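MEDIA RELEASE
For immediate release
12/6/25

Kultuvent puts a two-armed packing bench on the counter for small shippers

Mirkero bench kit folds mailer boxes, sold or leased, orders open now

Kultuvent today opened orders for the Mirkero, a two-armed bench kit that folds flat mailer blanks into boxes. Aimed at small shippers. Candle makers, tea sellers, parts counters, anyone with a back room and a stack of flat cardboard that somebody has to fold before the courier shows up.

The kit comes as one piece of bench gear. Two arms, a white tabletop, the rail they mount on, a backdrop and the controller. Plugs into an ordinary wall outlet. No cage needed at the speeds we ship it at, though a site check is part of every install and we won't skip it.

Price is $2416 a month on lease, minimum 5 months, or buy outright by quote. Lease covers the install, software updates and one set of spare gripper fingers. Freight is extra outside our delivery area. Ask.

What it does

Folds die-cut mailers. You load a blank, the arms bring up the walls, tuck the sides and close the lid. First release handles plain corrugated mailers in three sizes. Printed stock works too but glossy coatings are slippery and we want to see a sample before we promise anything.

It doesn't tape. It doesn't label. It doesn't fill the box. Customers keep asking so there it is in writing. A labelling add-on is in the works, no date yet.

"People think folding is the easy bit," said Iker Olmedo, product lead at Kultuvent. "Try it with two grippers. Cardboard springs back. One flap's stiffer than the other, the blank's been sitting in a damp garage all winter and it's got a curve in it. We spent most of our time on the side flaps. Still do."

How it was trained

The Mirkero learns a fold from people doing the fold. An operator guides the arms through the job over and over, and the software builds from that. The version going out the door was trained on 1814 recorded folds, all done at our own shop, with blanks from more than one supplier so it doesn't get fussy about brand.

New box size? Customers can send us a bundle of blanks and we do the recording here, or they can do it on their own bench with the guide handles (included). Allow a couple of weeks if we do it. Doing it yourself is quicker but it is boring work, bring a radio.

The trial

Pacheco, a mail-order spice and tea seller, ran a pre-release bench in its packing room. Over the trial it was left to fold the small mailer only, in the mornings, while staff filled and labelled at the next table.

"I was doubtfull," said Yolanda Sarmiento, who manages packing at Pacheco. "First week it crumpled a fair few and I was ready to send it back. Then they came out and changed the finger pads and the crease setting and it settled down. It's slower than Florencio. But Florencio has other things to do."

Florencio Soler has been folding boxes at Pacheco longer than anyone and helped set the bench up. His list of complaints went straight into the current version. Stop button moved to the front. Louder chime when a blank is in crooked. A pause between lid and tuck so a person can reach in and take over without hunting through a menu.

In the final stretch of the trial the bench finished 79 of every 100 boxes with no hand from staff. The rest needed a nudge, mostly on the second side flap. We're publishing that number as is. It will be better by the spring update or we'll say why it isn't.

Where it fits and where it doesn't

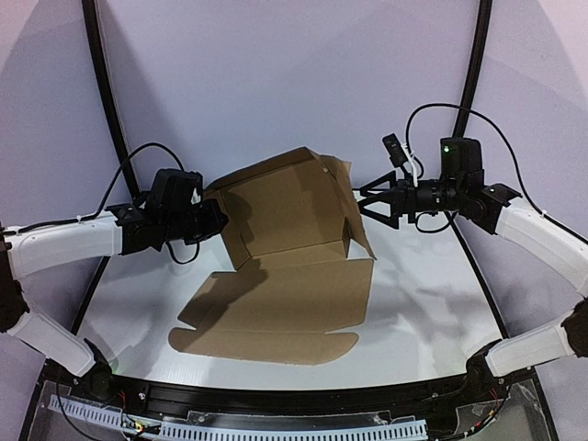 If you ship a handful of parcels a day, fold them yourself, you don't need us. If you run thousands, buy a proper carton erector, they're fast and they're good and they cost what they cost. The Mirkero is for the shops in the middle, where folding eats somebody's morning and a big machine won't fit through the door.

It also changes jobs easily. Same arms, same bench, new recording. A couple of buyers have already asked about tissue wrap and inserts. We've tried inserts. They go OK. Tissue, not yet.

"The arms are the cheap part now," said Natsumi Hirano, who runs support for Kultuvent. "What a small shop is paying for is somebody picking up the phone when a fold goes funny. So we staffed the phone first, then we opened orders."

Support runs business hours by phone and video call. Wear parts are stocked at our warehouse and go out same day if you call before noon. Finger pads are the main one. Colour-coded bags, so you can't put the left set on the right arm. (You could before. People did.)

Delivery and demos

First benches go out in January, in the order deposits come in. Installs and repairs are handled by our service partner, Bruklow, whose technicians have been training on the kit at our shop. An install takes most of a day incuding the site check and a short session for staff.

Demos are by appointment at the Kultuvent shop. Bring your own blanks, at least 20 if you can spare them, and don't flatten or pre-crease them first. We want them the way they come off the pallet. Video demos also available for anyone too far out, same deal, mail the blanks ahead.

Lease customers can swap to purchase at any time, with half of what they've paid coming off the price. Cancel after the minimum with one month's notice and we pick the bench up.

About Kultuvent

Kultuvent makes and supports small bench automation for shops and light manufacturing. Privately owned, everything assembled in house.

Media contact

Aigars Žukauskas, communications, Kultuvent. Interviews with Iker Olmedo and Natsumi Hirano on request. Stills, video and a spec sheet available, please say which format you need. Review benches are limited and go out on short loan, so get in early.

- 30 -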